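Technology > Security > Features

Splitting the secret: how threshold signatures moved out of the textbook

September 17, 2021

14 comments | 62 shares

A private key is a single point of failure. Whoever copies it can sign as its owner, and whoever loses it can sign nothing at all. For most of the history of public key cryptography the answer to both problems was physical: put the key in a hardware module, put the module in a locked room, and keep a backup in a second locked room.

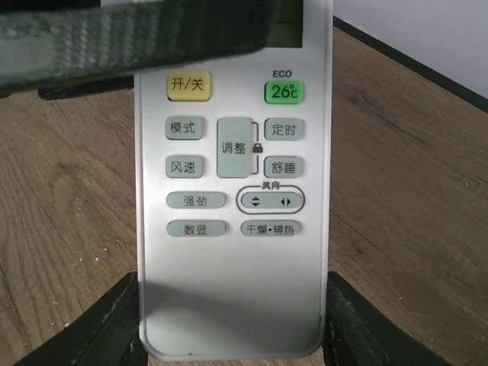
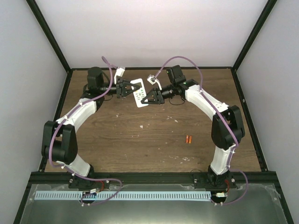

Threshold signatures take a different route. The key is divided into shares, each held on a separate machine, and a set minimum number of those machines must take part before a signature can be made. The full key is never put together during signing. In a well designed scheme it never exists in one place at any stage, including the moment it is created.

The idea rests on a piece of school algebra. Two points fix a straight line, three points fix a quadratic, and so on. If the secret is the value of a polynomial at zero, and each party holds the value at some other point, then enough parties can recover the secret and any smaller group learns nothing about it. This holds against an attacker with unlimited computing power, provided the coefficients were chosen at random over a finite field.

Recovering the secret, however, is exactly what a signing service wants to avoid. A scheme that rebuilds the key on one server for each signature has protected the key at rest and exposed it in use. The harder task is to compute the signature from the shares directly.

How hard depends on the signature. Schnorr signatures are linear in the key and the nonce, so partial signatures can be added together with the right weights. ECDSA is awkward. Its equation contains the inverse of the nonce multiplied by the key, and multiplying two shared values calls for extra rounds of messages, usually with homomorphic encryption or oblivious transfer underneath. Much of the published work of the past few years has gone into cutting those rounds down.

Carent, a company that sells signing services to payment firms, moved its main product to a threshold design last year. Its default setting is three shares out of five, spread over separate hosting providers. In tests published in August the company reported 2,439 signatures in a single batch run, with a median of 40 milliseconds each when the servers were in the same region. With servers on two continents the median rose to more than 100 milliseconds. Nearly all of the difference was network delay.

Delay can be hidden. Part of the work in threshold ECDSA does not depend on the message, so it can be done beforehand and stored. Nerus, an open source library, keeps a pool of 3,000 such prepared values by default and tops it up when traffic is low. The stored values must be treated with the same care as the key shares. Using one twice for two different messages gives away the private key, as with any repeated ECDSA nonce. A server restored from an old backup can do this without any attacker being present - the library therefore marks each value as spent on disk before it is used, and throws away the whole pool after a restore.

Share refresh is the other feature that buyers ask about. The parties run a short protocol that gives each of them a new share of the same key. Old shares then become useless in combination with new ones. An attacker who wants the key must break into enough machines between two refreshes, and not merely at some point in the life of the key. The public key does not change, so certificates and addresses stay valid.

None of this helps if every share sits behind the same login. An internal review of Marino, a document signing platform, found that one deployment account could reach all five of its share servers. The mathematics was sound and the threshold in practice was one. The platform has since split control of the servers between separate teams and build systems.

Who approves the message is a separate question again. A threshold scheme makes sure that enough machines agreed to sign. Whether they looked at what they were signing is a matter of policy. Astine, which supplies signing tools for software releases, has each share server check the release against its own copy of the rules before it answers. A fault in the front end can then delay a release but cannot get a bad one signed.

Standards are still behind practice. Products do not share a common format for key shares, and moving from one supplier to another generally means generating a new key. For a web certificate that is a small job. For a root key built into devices already sold, it may not be possible.

Related articles

What a hardware security module does and does not protect
Nonce reuse: an old fault that keeps coming back
Zero-knowledge proofs for the working engineer
Planning a key ceremony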